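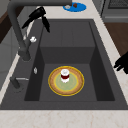
A plate and a small jar in the sink

About Lascombe Hats

Hello, and thank you for stopping in! If you found us while looking for a straw hat that fits, or because your grandfather's fedora has a dent in it that you can't get out, you are in the right place.

Lascombe is a small hat shop and workroom. We sell new hats for men and women, we clean and reblock old ones, and we spend a good part of every spring talking people into trying on something with a wider brim than they came in for (they nearly always thank us later). The shop was opened by Roald Eide, who had been mending hats at his kitchen table for friends, then for friends of friends, until his family asked, quite kindly, whether they might have the table back. There are 3 of us now, and the steam kettle has a room of its own.

Our house line is called Tangen. It started as a single flat-topped straw with a striped ribbon, made for a customer who wanted something to wear to a summer wedding and couldn't find one that didn't look like a costume. We liked it so much that we made a few more, and then it grew a winter cousin in gray wool felt, and a cap, and last year a rain hat that we are rather proud of. We also carry the Pimar soft caps, which roll up small enough for a coat pocket, and the Cluteo straws in natural, tobacco and a very dark navy.

Repairs are the part of the work we love best. We keep a ledger on the counter, an honest paper one with a cracked spine, and the last hat written in it was number 2234, a brown homburg with a new sweatband and its old bow put back just where it was. We have 600 ribbons in the drawers at last count, wide and narrow, plain and striped, so if yours is faded or frayed there's a good chance we can come very close to it. Bring the hat in even if you think it's past saving. We have seen some terrible things happen to hats, mostly involving car seats and dogs, and a great many of them came out fine.

If you've never been measured, please let us do it. It takes a minute and costs nothing, and heads are much odder shapes than people suppose! We'll write your size on a card, along with a note if you're a long oval, and you can keep it in your wallet for the rest of your life.

Straw hats go out on the shelves in March and felts come back in September, though we'll gladly fetch either one from the back room in any month you like. January is our quiet time and the best moment to send in a summer hat for cleaning. Ring the bell if the front looks empty, we're probably steaming something.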